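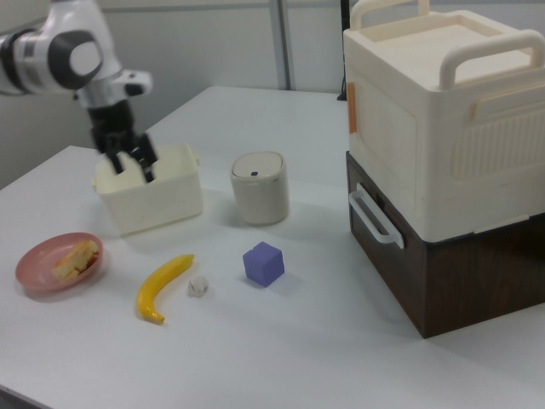

Workshop > Student Projects > Tips for the Bench

Keeping a Practice Table in Good Order

The following guidance is issued to members of the Garside School Robotics Club and to families who have set up a practice table at home. It applies to the manipulation project, in which students program an arm to pick up household and toy objects and put them away. It was prepared by Polyxeni Balaskas, club adviser, and replaces the sheet distributed in April.

Choosing objects

Select objects that differ in shape and firmness. A foam cube is suitable for first attempts. A toy banana is harder, as its curve changes the grip from one end to the other. Thin or flat items, such as a plate, should be left until a team can lift the cube 25 times in succession without a drop.

Toy food should be washed in mild soap and dried overnight before it is returned to the shared stock. Foam should not be soaked. Wipe it with a damp cloth and leave it on a rack.

Baskets and containers

Plastic baskets should be light in color, with an open top and no loose parts. Reaching into a basket is the exercise in which most collisions occur. Students are to begin with the fingers well above the rim and lower them in small steps – the near wall is the one most often struck. A basket that slides when touched may be held in place with 4 small pieces of removable putty under the corners. Residue from the putty comes off a plain white table with a little cooking oil on a paper towel, followed by dish soap.

Containers with lids are to remain closed unless the task calls for opening them.

Storage at the table

Boxes with lids and small drawer units may be kept on the table itself, provided they stand to one side and their positions are recorded in the team notebook. Teams in the Anden and Yupanqui groups have found that a stacked unit moved even slightly between sessions will spoil a saved program. Pencil marks at the corners are permitted. Tape is not.

Drawers that stick may be eased by rubbing a candle stub along the runners. Handles should be checked by hand at the start of each month and tightened where necessary.

Before leaving

Return the arm to its rest position and switch off the power at the wall. Each team is allowed 3 runs per turn, and the table must be reset by the team that used it. Crumpled paper and other scraps should be removed unless they are listed as task objects. Entries for the Sellix Cup will be judged partly on the condition of the notebook, and pages should not be torn out.

Related tips
Cleaning Foam and Soft Plastic
Labeling Drawers for Shared Use
Care of Extension Cords
Removing Putty and Adhesive Marks

Contact the club office | © Garside School Robotics Club | Back to top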